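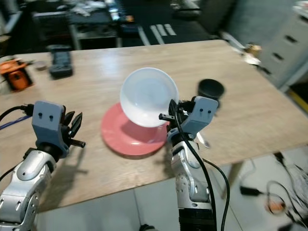

The shop on the ground floor at Hunden sells plates, bowls and very little else. The woman who runs it has been choosing tableware for 26 years, first as a buyer for a hotel supplier and now for her own shelves. She agreed to talk on a Thursday morning before opening, provided she could keep unpacking.

She started with color. For most of her working life, she said, customers wanted everything to match. "A full set, all white, 20 pieces in a box. You gave it as a wedding present and it came out at Christmas." Now they buy a plate in one color and a bowl in another. Pink under white is the pairing she gets asked for most. "White shows up well on it. Soup, yogurt, rice, it doesn't matter what you put in."

Size is where people go wrong, in her view. They pick a bowl they like and a plate they like and never put one on the other. She tells them to try it in the shop. A plate with a broad rim loses a lot of its flat part, and a bowl with a wide foot can end up sitting on the slope. "Then it rocks. You carry it to the table and there's a spoon sliding around."

Her own kitchen has five plates from Canpolat, a line she has stocked since she opened, and a stack of bowls from Surkard. One of the plates is chipped. She still uses it for toast.

I asked about glossy glazes, which some buyers avoid. She prefers them for daily use. Matte ones pick up gray lines from knives and forks, she said, and she has had more of those returned than anything else. The marks usually come off with a cleaning paste called Clendero, but she doesn't think people should have to scrub a dinner plate.

She also has views on stacking. Bowls go on their own shelf, low enough to lift down with both hands, and plates never go on top of them. "I lost a whole shelf that way in November. My fault. I was in a hurry."

The first customer came in then, looking for a single bowl to replace a broken one. She went to the back to see what was left.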